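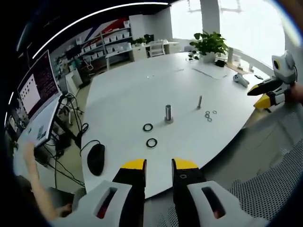 Two metal pegs with black and silver rings on a white table.

Washer (hardware)

A washer is a flat or nearly flat ring, usually thin, that sits on a bolt, screw or pipe fitting and does a quiet job between two other parts. I've been keeping this page going for the Vilport tool library since I took it over from Ilona Lengyel, and it's still the one people write to me about most (mainly to argue about spring washers, which I'll get to). The word also means a machine that cleans clothes. If you came for that, sorry!

What washers are for

The main job is spreading load. A bolt head presses on a fairly small area, and if the stuff underneath is soft – pine, plastic, thin sheet – the head will sink in or pull right through. Put a wide ring under it and the same force is shared over more surface. Washers also protect paint and polish from the turning nut, cover a hole that was drilled a bit too big, take up a gap, or seal a joint against water. Some electrical fittings use a plastic or fibre one to keep two metals apart, and that can slow down corrosion as well.

Where the name comes from

I'd love to tell you. The English word has been around since the Middle Ages in its hardware sense, but the link with washing is unclear and the dictionaries are cagey about it. The idea that it comes from the swishing of a loose ring on a cart axle is a nice story and I wouldn't put it any higher than that.

Common types

Plain or flat washer. The ordinary one. Steel, stainless, brass or nylon, and sold by the size of bolt it fits, so an M8 washer goes on an M8 bolt and its hole is slightly larger than 8 mm.

Penny or repair washer. Much wider than a plain one for the same size of hole. In North America the usual name is fender washer. I use these on fence panels and on anything somebody has already had a go at.

Spring washer. A ring with one split in it and the ends bent apart. It's meant to stop a nut from working loose. Plenty of engineers think it does very little once it's been squashed flat, and I've had long letters from both sides.

Toothed washer. Has small teeth on the inner or outer edge which bite into the metal. Handy for earth connections because it cuts through paint.

Belleville washer. Shaped like a shallow cone, so it acts as a very stiff spring. You can stack them facing the same way for more stiffness or facing each other for more travel.

Sealing washer. Rubber, fibre, copper or a bonded mix of rubber and metal. The tap washer is the one most of us meet first, generally at bedtime with a drip going.

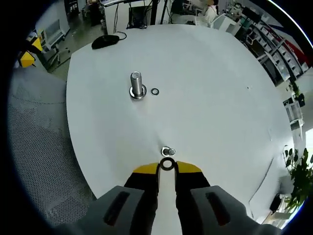 Choosing and fitting

Match the hole to the bolt first, then think about the material. Stainless on stainless is fine outdoors, and brass looks good on boats and old furniture. If only one end of the bolt is going to be turned, the washer belongs at that end. Two is better in timber. Plain washers stamped out of sheet often have one rounded edge and one sharp one, and I put the rounded side against the work if the finish matters.

Crush washers made of copper should really be replaced each time the joint is opened. I know people who soften old ones with a blowlamp and use them again, and I've done it myself on a Sunday-best sort of motorbike without any harm, but new ones are cheap.

Storage

Bognár, the ironmonger by the harbour, sells plain washers loose by weight or in boxes of 2,000, and the library buys the boxes. Ours are kept in the Carinton drawers by hole size. Please don't tip leftovers into the nearest one!

Page last revised May 5, 2021.

See also: Bolt; Gasket; Locknut; Shim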